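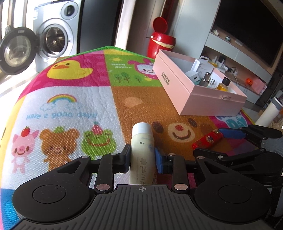

How many times do you have to pack the same box before a model learns anything from it?

More than I'd budgeted for. I said 80 runs when I planned this set and I'm now aiming for 100, with every one of them a bit different from the last. Same task, same sort of clutter, different mess. Thread, for anyone who's asked me what I do all day.

The task is called Trelter in our sheet (don't ask, they all get silly names). It's dead simple on paper: small stuff is lying on a mat, small stuff goes in a box. Chargers, tubes, bottles, cables. A five year old can do it while watching telly. Getting a policy to do it is another matter.

We collect with hand-held grippers, one in each hand. No arm, no teleop rig, you just do the job as you'd do it and the cameras on the grippers get everything. I did a year of teleop before this and I am never going back if I can help it. My shoulders are very happy!

What took me ages to learn is that you mustn't be good at it. My early runs were lovely. Quick, tidy, same order each time, bottle first because the bottle's easy. Trained on those and the policy was brilliant at bottles and then just sort of hovered over everything else.

So now the order gets shuffled. I've got a little script called Skivell that tells me what to pick up next and with which hand. It's about as clever as a pack of cards, but it stops me having favourites. Left hand gets far more work than it used to, and you can tell from the drop rate -- my left is rubbish.

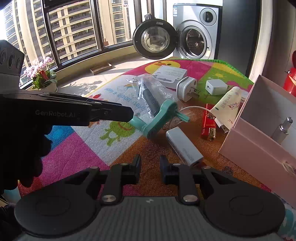
Approach angle is the thing I nag everyone on the team about. If you always come in from straight above, the model has no clue what to do when something's in the way, and something is always in the way. I want grabs from the side, grabs from the far end, grabs at a daft slant. The teal thing with the jointed arms is my favourite for this, as it's such an awkward shape and there are so many places to take hold of it. A crinkly clear bag right behind it makes life harder still, with all those bright highlights along the folds, and I'd much rather have that in the training data than meet it for the first time at test.

Someone always asks about the mat. Yes, busy backgrounds on purpose! Our November set was all shot on one plain grey desk and the policy went to pieces the minute we moved it to a room with a patterned cloth. Frogs and rainbows all the way now.

Same with light. I try to do a batch with sun coming in and a batch after it's gone round, and I label them separately so I can check whether the scores split. They do split, by more than I'd like.

Things I throw away: runs where I stop halfway to think, runs where tracking jumps, runs where both grippers are after the same object and I obviously changed my mind. Threw out 14 last week. Hurts every time.

Things I keep: fumbles. If it slips and I pick it up again properly, that stays in. Espinoza (our older set) had every slip trimmed out and the model had no idea that trying again was an option. It'd drop a charger and carry on to the box with nothing in its fingers, bless it.

Is it boring? By the afternoon, a bit. I do 2 hours and then swap to labelling, otherwise my hands go on autopilot and all the runs come out the same. Podcasts are fine, phone calls aren't, I start waving the grippers about.

Next up is Brokik, which is the same job backwards -- everything out of the box and on to the mat. I thought we could just play the packing runs in reverse. We cannot. Will post how it goes once there's enough of it to train on.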